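Week two of my herbal supplement experiment, a thread. I picked Bredamix, a ginger and turmeric powder, 17 bucks a bag. Doing this for my sleep, mostly.

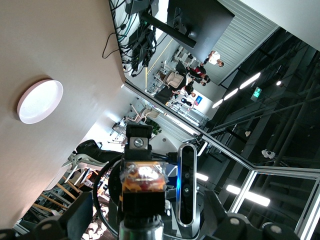 First thing I learned – take it with food. On an empty stomach it gave me heartburn all Monday morning. Also moved my last coffee to before lunch and I'm trying to get away from screens and bright lights at night. A round white light glowing like that one is the last thing I want at bedtime!

I did look at Pranovix too but it was 50 a bottle and the label just said "proprietary blend". Pass. 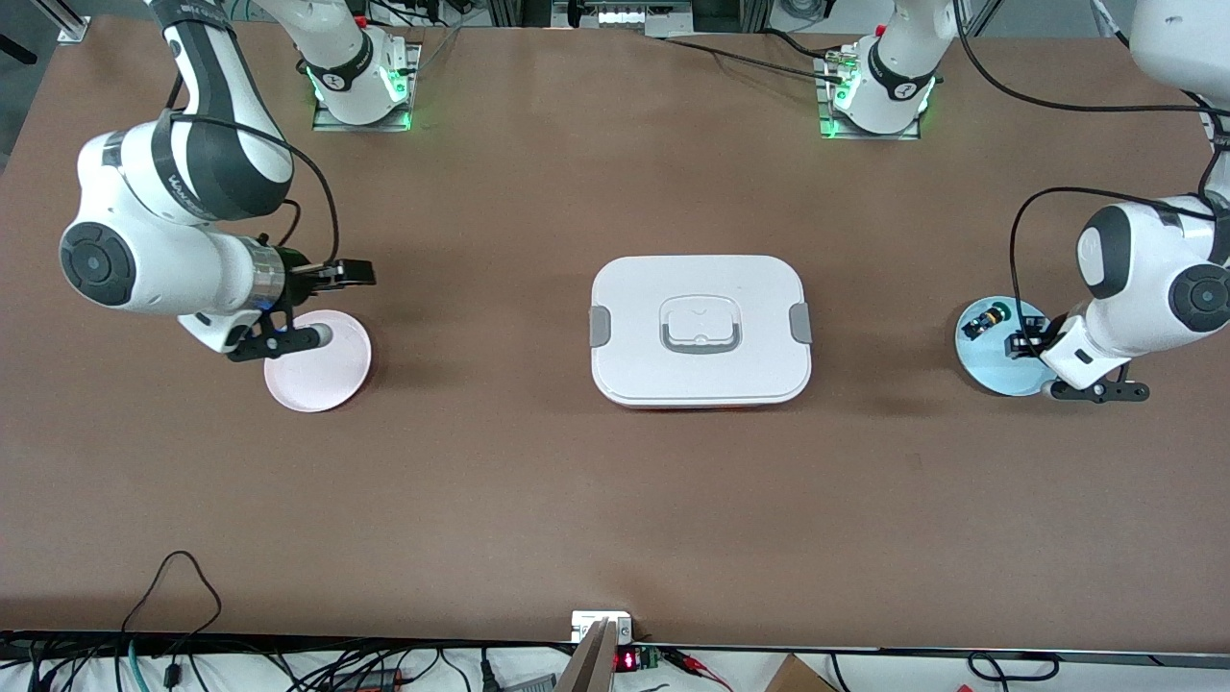

White lunch box, pink plate.

Lunch is when I take it now, stirred into soup. Tastes like dirt, kinda growing on me?

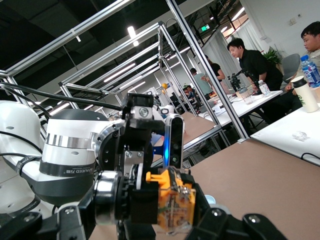 Sleep update: falling asleep faster, still waking up at 4. Could be the powder, could be the coffee thing. My alarm clock has a blue light a lot like the one glowing there and I've turned it to the wall. Giving it 90 days, and yes, I asked my pharmacist first – please do that if you take any meds.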